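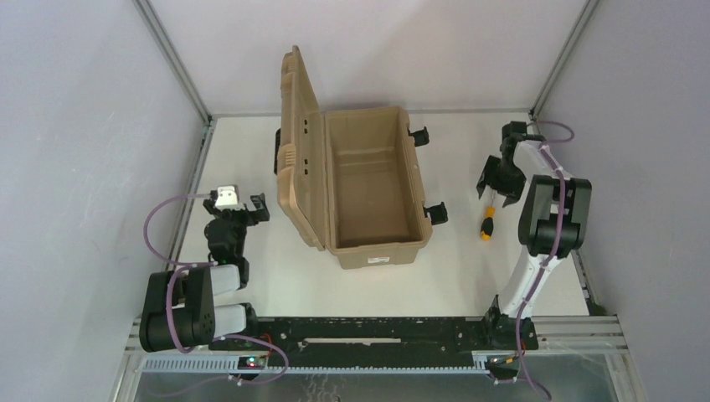 Grasp timing, part two

In my last post I wrote that I would come back to the planner when the gripper code is clean. The gripper code is not fully clean, but I lost patience, so this post is about the planner after all.

For those who did not read the first part: we have two arms on one table, and the task is packing a hard case. The arm on the right picks a tool, the arm on the left takes care of the lid. The whole program for this is called Weken. It started as a small script and now it has its own configuration language, which I regret a little.

The problem I worked on during August was the approach to thin tools. A screwdriver is a good test for this. The handle is thick and has strong colors, so the detector finds it almost always. The shaft is thin and shiny, and in the depth data it often has holes or disappears. My old code fitted one box around everything it could find, took the middle of this box, and sent the gripper there. When half of the shaft was missing, the middle moved toward the handle, and the fingers came down in a place I did not ask for.

I tried first to repair the depth data. I spent too many evenings on smoothing filters and I can report that a smoothed hole is still a hole. Then I changed the order of the steps. Now the detector gives me only the handle and its long axis. From the tool model I know how long the shaft is, so I extend the axis and compute where the tip should be. Depth is used only for the height of the table, and the table is flat and easy.

With this change the position error along the shaft went down to 3 millimeters on my test set. Before, it was 18 in the bad cases. The test set is small, I know. It has 50 recorded approaches, all with the same lamps on, and I want to repeat it in the evening with less light.

There was one funny mistake. The handle is almost symmetric for my detector, so sometimes the axis was correct but the direction was opposite. The planner then extended the shaft from the wrong end and the arm moved with great confidence to an empty piece of table. I fixed it by checking both ends for an edge in the color image and choosing the stronger one. It is not elegant. If somebody has a better idea, please write to me.

The second topic is waiting. The two arms share one planning scene, and each of them locks it when it plans. In the old version the left arm kept the lock also when it was folded in its corner and had nothing to do. The right arm waited for it, politely, for nearly 20 seconds until a timeout. I found this only when I drew the locks on a timeline with Pestik, our log viewer. Now an idle arm gives its lock back and stays in the scene as a fixed obstacle.

The open lid is also an obstacle, and I had to decide how to model it. A mesh was too slow for the collision checker. I use a thin upright box for the lid and five boxes for the bottom part, four walls and a floor, with the latches covered by a bit of extra margin on one side. The margin makes some grasps close to the case impossible, so it is a number I change often.

What is still open: placing the tool inside without touching the walls, and a proper replay of failed plans. For the replay I am reading the source of Zalex at the moment. The documentation is short but the code is pleasant to read.

The handle detector is in the branch "axis-first" if you want to try it. Please update the tool models before, because the old files have the length in centimeters.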